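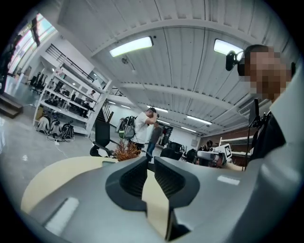
Step 3: Get used to the hand-held grippers

Right, this is the bit everyone at the Raltness club wants to skip, and I did too! Before you record anything for your project, spend 15 minutes just opening and closing the fingers. Squeeze slowly. The ribbed pads grip better than you'd think, so you don't need to clamp down like you're cracking a walnut.

Step 4: Practise over the round table

Pop the teal mat down first and work above it, one gripper in each hand. Keep the marker cubes uncovered - sleeves and long hair are the usual trouble - and let the cables trail back towards you so they don't snag on the spiky plant. I do 11 short goes with the left, then the same with the right, then both together (much harder, be warned).

If your wrists ache, stop for a bit. My first August session ended with me barely able to hold a mug.
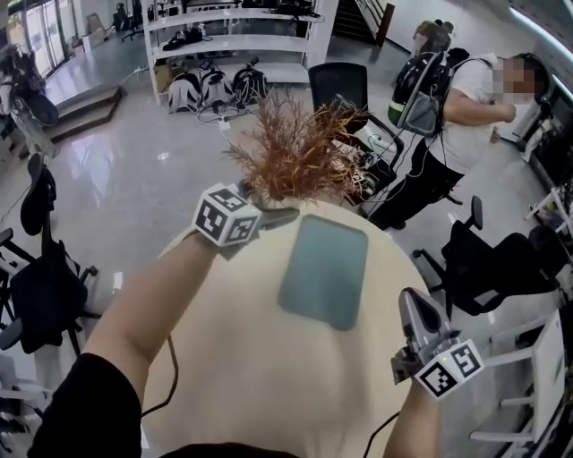 Siwan Jenkins reckons beginners should start with both hands from the very first go, as it's too easy to get lazy with the weaker one. I might try it that way round with the next group.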